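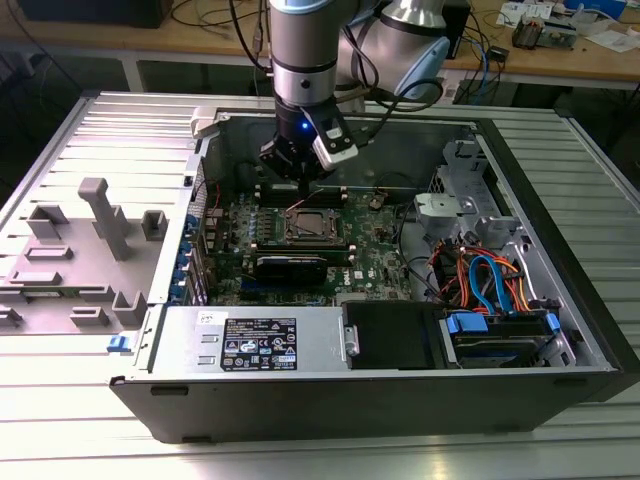

La segunda amortización

La vida contable de un ordenador de oficina termina mucho antes que su vida eléctrica. El plan de amortización lo lleva a valor cero, el contrato de mantenimiento expira y el equipo pasa a un almacén con la misma etiqueta de inventario que tenía el primer día. Lo que ocurre después depende casi siempre de una decisión administrativa en la que el estado real de los componentes pesa poco.

El ayuntamiento de Hurkville revisó en julio los 263 equipos de sobremesa que tenía dados de baja. El informe, fechado el 16 de octubre de 2019, clasifica cada máquina por fallo principal y por coste de recuperación. La categoría más numerosa es la de equipos sin avería. Se retiraron porque tardaban en arrancar, y tardaban en arrancar porque seguían con el disco mecánico de origen y con una cantidad de memoria pensada para un sistema operativo anterior.

El orden de las pruebas es conocido en cualquier taller. Primero la fuente de alimentación, con carga y midiendo las tensiones en el conector. Luego el disco, del que se leen los sectores reasignados y las horas de encendido. Después la memoria, módulo a módulo y con una pasada completa por ranura; una prueba abreviada deja pasar errores que solo aparecen con el módulo caliente. La placa queda para el final, salvo que haya condensadores abombados a simple vista.

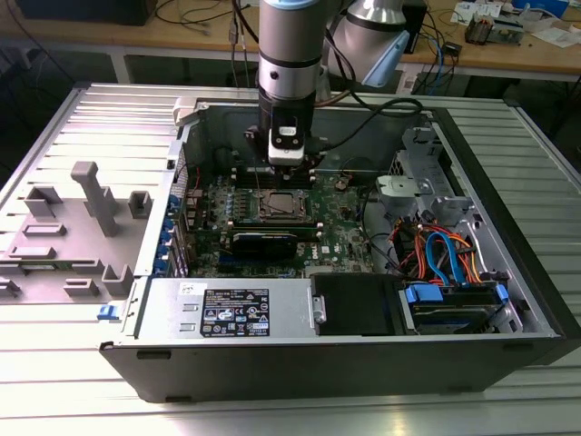 Torre de sobremesa abierta, con la placa base a la vista.

La pila de botón merece un párrafo aparte. Una CR2032 agotada hace que el equipo pierda la fecha y, en algunos modelos, también la configuración de arranque. El usuario ve un mensaje de error en pantalla negra y abre una incidencia. En Hurkville, 17 máquinas llegaron al almacén por ese motivo y ningún otro. El recambio cuesta menos que el formulario de baja.

La memoria es la ampliación de mejor rendimiento, con una condición: que la placa la admita. Los equipos de oficina suelen limitar la frecuencia y la capacidad por ranura, y el límite que figura en la hoja comercial no siempre coincide con el que acepta el firmware actualizado. Conviene consultar el manual de servicio y no el folleto. El taller Aksoy, que se adjudicó el lote, monta los módulos por parejas idénticas y descarta mezclas de fabricante, aunque arranquen.

El punto más discutido del pliego fue el borrado. La norma municipal exigía la destrucción física de los discos, lo que encarecía cada equipo recuperado con una unidad nueva. Se aceptó al final un borrado verificado con certificado por número de serie, y la destrucción quedó reservada a las unidades que no completan el proceso.
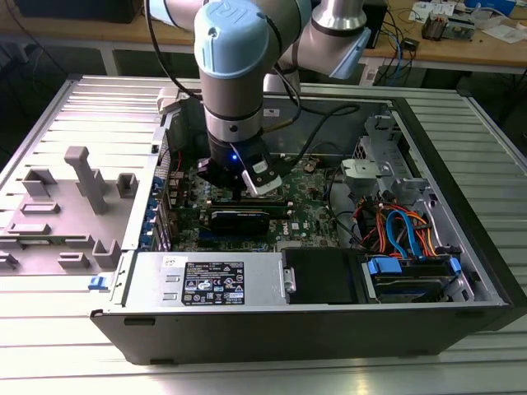
Ntombi Mtshali no comparte el cálculo. A su juicio, el informe compara el precio de un equipo nuevo con el de las piezas y deja fuera las horas de taller, que en un lote heterogéneo se disparan: «Si hay diez modelos de placa, hay diez procedimientos, y eso no sale en ninguna tabla».

La objeción tiene fundamento. El coste por unidad baja con la uniformidad, y las compras públicas repartidas en varios ejercicios producen lo contrario. En Hurkville conviven cajas con fuentes de formato propietario, conectores de panel frontal no normalizados y tornillería de paso distinto. Aksoy resolvió parte del problema agrupando por chasis antes que por procesador - un criterio poco habitual - y desguazando los modelos con menos de 2 unidades para obtener repuestos.

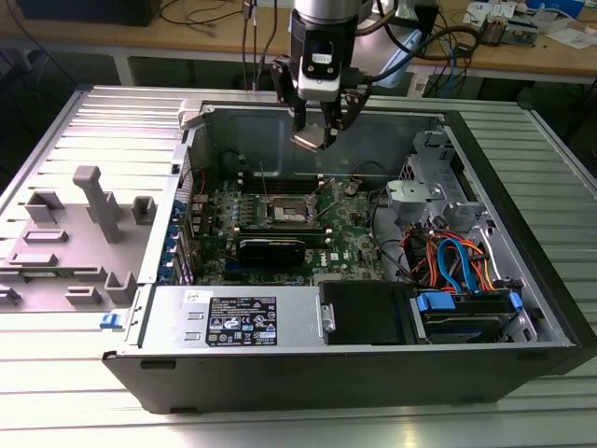
Queda el consumo. Un sobremesa antiguo en reposo gasta más que uno actual, y la diferencia se acumula a lo largo de la jornada. Para un puesto de uso continuo, la recuperación puede perder la ventaja económica en pocos años. Para una sala de consulta o un aula con pocas horas de encendido, la conserva. El informe asigna los destinos con esa regla: la biblioteca de Trollska recibe 32 equipos con unidad de estado sólido, y el centro de formación de Nuler, los que admiten tarjeta gráfica dedicada.

Las tarjetas se prueban por separado, con el ventilador limpio y la pasta térmica renovada. Las que superan la prueba vuelven a su ranura con el tornillo de sujeción puesto, detalle que el pliego menciona dos veces. Los equipos salen con una garantía limitada a la fuente y al disco.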